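Home Reviews Workshop Packaging About Contact

Filed under: Reviews > Automation > Seen in person

Irnura two-arm handling cell, seen at the Clernano open day in Deluvside

I run the packing side of a small print and mailing shop. We fold, stuff, tape and stack, and most of it is done by hand on long tables. For a couple of years I have been reading about robot arms that can handle paper and flat cardboard, and I had never stood next to one. Clernano held an open day at its shop in Deluvside in June and was showing the Irnura cell, so I signed up and drove over.

This is a review of what I saw in one afternoon. I have not owned the cell or run it in my own shop. I stayed for two full sessions and got a turn at the controls.

What it is

Irnura is the name Clernano uses for the whole setup: arms, grippers, cameras at the wrists, a table, and the software that ties them together. You can buy the software and use your own arms, or buy the lot. The open day had the full version. The arms are white, the grippers are black with bright green pads on the inside of the fingers, and the work goes on a table between them. A screen shows what the wrist cameras are looking at, and visitors could watch that while the arms moved. I liked having the wrist view. From where I was standing the fingers often hid the part I cared about.

The session was limited to 14 visitors. That was a good size. Everyone could get near the table, and the presenter had time for questions while the arms were being set up for the next job.

Paper 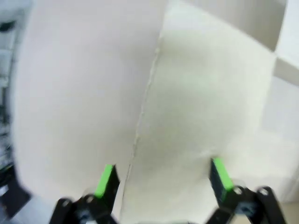 Paper was the reason I went. Our worst job is opening up large sheets that have been stored folded, because they never lie flat and they spring back when you let go. I asked if they could try something that had been handled a bit, and they had some ready. On the wrist view it is easy to see why the job is hard. The sheet bulges up toward the camera, there is a thin wavy crease running down between the two green pads, and one half looks cooler and grayer than the other. If I were teaching a new person I would tell them to go in at the crease, and that is how the presenter set up the run too.

I kept a tally on the back of the handout. In the session I watched from start to finish, the arm got a usable grip on 11 tries and missed on the others. A miss usually meant the fingers closed a little high and the paper slid away. It never tore a sheet while I was there. After a miss the arm backed off and came in again on its own, which took longer than I would like but did not need anyone to step in.

Speed is the weak point. A person at our table would do the same job in a fraction of the time. The presenter did not argue with that and said the paper routine was still being worked on. I would rather hear that than a sales pitch.

Two things I noted about paper for anyone else in my line:

- Lightweight stock moved around from the air in the room. Ask for a demo with the weight you use.
- Coated stock was not shown. I asked and they did not have any on hand. I should have brought a few sheets with me.

Cardboard

The second half was flat cardboard, and I was more impressed by it. The table was covered with the stuff, and the arms were jogged into position over it before the run started. One of the grippers is marked Robotiq. The fingers open wide, and each one can be brought down close to the board before it closes.

I asked about the cable that hangs down beside the arm, since we have had trouble with air lines catching on things at home. The presenter said it is left with enough slack for the full reach and that they check it at the start of each day. I did not see it snag. I would still want it tied in closer if people were walking past.

The work itself was sliding a sheet square to the table, lifting an edge, and holding it while the other arm moved in. The sliding was smooth. Lifting an edge took a few goes when the sheet was lying dead flat, and went well when a corner had a bit of curl to it. That is the same for human fingers. 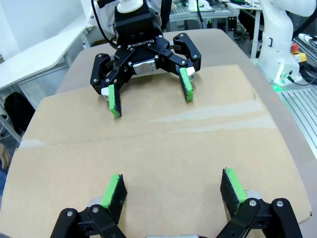
Running it yourself

Each visitor could take a turn. You get a short talk on where the emergency stops are and who is allowed inside the line, and then you pick a job from a list and start it. The stops are the usual red button on a yellow box, and I could reach one from where I was put. I pressed it during my turn to see what happened, with permission. The arms stopped at once. Getting going again took a few steps on the screen and I needed help with the last one.

The screen is the part I would send back for more work. The job list is clear, but the settings under each job use short names that meant nothing to me. One of them was grip offset and I guessed that one. The others I had to ask about. There is a manual, and the copy on the side table was thick and had no index that I could find. A one-page sheet for each job would do more for a shop like mine.

Teaching it a new position was better. You move the arm to where you want it, save the point, and move on. I taught it to go to two corners of a sheet and it went back to them without trouble. Saved points are listed with the time, and you can rename them.

Room and setup

The shop is a working one and looks it. There are benches with tools and wires on them, carts, desks, and boxes by a doorway. I did not mind that. It told me more about the space the thing needs than a clean showroom would have. The arm I spent the most time near stands on a slotted aluminum table, with its cables gathered beside it, and you want to allow for that extra width when you measure up. I had been picturing just the work table, and that would have been a mistake.

The cardboard on the table is simply laid down. Between runs the sheets got straightened by hand. At home I would fix them in place, or cut one piece to fit, so there was no join in the working area for a finger or an edge to find.
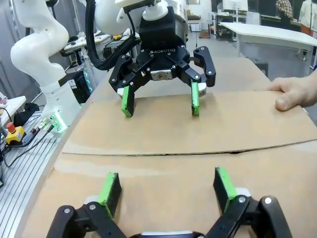 Cardboard sheets on the work table, with a hand on the far one. Gripper open.

Noise was low. You could talk at a normal level next to it, and the loudest thing in the building was a roller door.

Cost

Clernano did not put a price on the full cell and said it depends on the arms. The software on its own was listed on the handout at $574 a month, and the training day is extra. I was also told to allow about 200 hours for setup and getting the first job dependable if you have no robot experience in house. That is a lot for us. I was glad to be given the number.

I have also had a quote from Schnyder for a fixed sheet feeder. It does one job and will never do another, but it is quick and my crew would understand it in a morning. For plain flat stock in one size I would buy the feeder. The Irnura cell starts to make sense if you change jobs often and your sheets are not all the same shape, and if you have somebody who likes this kind of thing and can be given the hours.

What I liked

- Wrist camera view on a screen anyone can watch
- Backs off and tries again after a miss
- Saving positions is easy
- Quiet
- Straight answers about what is not finished

What I did not like

- Slow on paper
- Setting names on the screen
- The manual
- Restart after a stop has too many steps
- Takes up more floor than the work table suggests

The open day itself

Worth going to. It was free, parking was in the lot behind the building, and there was coffee. The first session started late and the second ran over, so leave some room in your day. If you have a particular material in mind, take a box of it along and ask at the door if it can be tried. One visitor had brought mailing tubes and they gave it a go, with mixed results.

Rating: 3.5 out of 5 for the cell as shown, mostly on the strength of the cardboard work. I would look at the paper routine again once it is quicker.

Posted Sunday, September 7, 2025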